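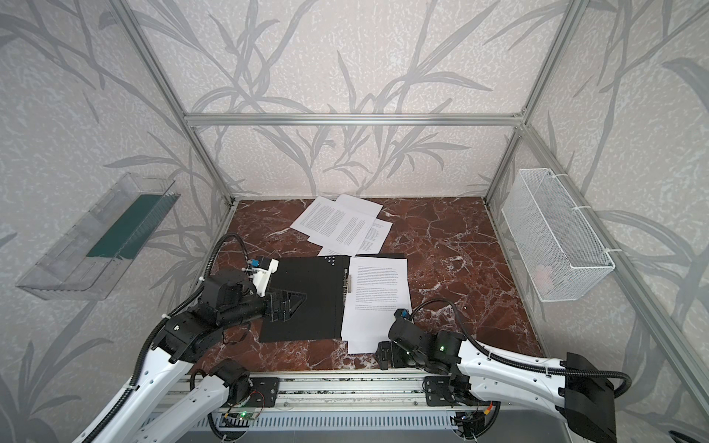
Figure 2. Printed sheets and an open black folder on a marble tabletop.

3.2 Paper records and the handling of loose sheets

The move to electronic filing in small offices has been slower than most planning documents assumed. In the district of Vaher, all offices covered by this study had access to a shared digital register by the second year, yet paper remained the working format for permits, complaints and property inquiries. Staff printed incoming requests, wrote on them by hand, and entered the result in the register only when a case was closed. The register therefore gave a good account of outcomes and a poor account of the work that led to them.

We reviewed 286 case files from the Vaher and Tamel offices. A file was counted as complete if it held the original request, the reply, and any page mentioned by number in either of these. Under this rule, 89 files were incomplete. The missing item was most often a middle page of a longer attachment. Cover letters were seldom missing. Staff in both offices said that pages went astray while a folder was open on a desk and its contents were spread out for reading (Figure 2), and that losses during transport or storage were rare. The files themselves cannot confirm this account, but it agrees with the pattern of missing pages: attachments that had been stapled before filing were nearly always intact.

The two offices differed in how they put files back together. Tamel used a contents slip, filled in when the folder was first opened and checked against the pages before it went back on the shelf. Vaher had no such slip and relied on the page numbers printed on the documents. Where attachments came from several sources, each with its own numbering, this method gave little protection. Some Vaher files held two or more pages marked with the same number, and the order in which they should be read could not be settled.

Time was also a factor. Offices in both districts closed to the public at noon on Wednesday, and the afternoon was set aside for filing. Refiling a folder with a contents slip took longer, and the Tamel office reported a backlog of around 30 folders at the end of a normal week. Supervisors there regarded the backlog as acceptable. In Vaher the shelves were kept current, but requests to reopen a closed case led to more searches for missing material.

The records guide issued by the Flendside regional archive advises that folders be opened one at a time and that pages be kept in a single stack while in use. Neither office followed this advice closely. Staff pointed out that comparing a request with an earlier decision requires both to be visible, and that the guide was written with storage in mind. We return to this point in Section 4, where the contents slip is considered together with the Voltden numbering scheme, under which every page receives a file number and a running page number on arrival.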